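A few posts tonight on pensions and regular saving - my sister asked me over supper and I rambled on so long she told me to write it down.

I'm 46 and I pay into two things each month, my work pension at Cleda and a plain cash account. For years I kept fiddling with how much went where, and I do wish I'd left it alone!
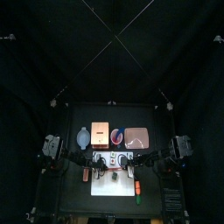
*Two arms over a dark table, black cloth all round.*

Anyway, fees. Lieselotte Dreßler, who I shared a desk with for 12 years, made me read my yearly statement properly one June, and I found a charge I'd been paying without ever noticing it. 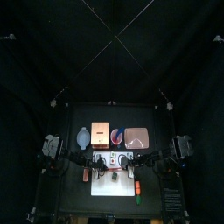
So I rang them up, waited 37 minutes (with a cup of tea, so no great hardship) and asked what it was for. A very kind chap talked me through the cheaper fund and sent the form that same afternoon.

If you've got old pensions from past jobs, do dig out the letters. Mine from Clillow was in a box with the Christmas cards - small, but still mine, and I'm very glad to have found it.

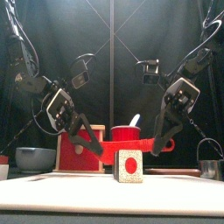

*Black fingers and a long red handle.*

More tomorrow on whether to join them up, as I'm still making up my own mind about that one.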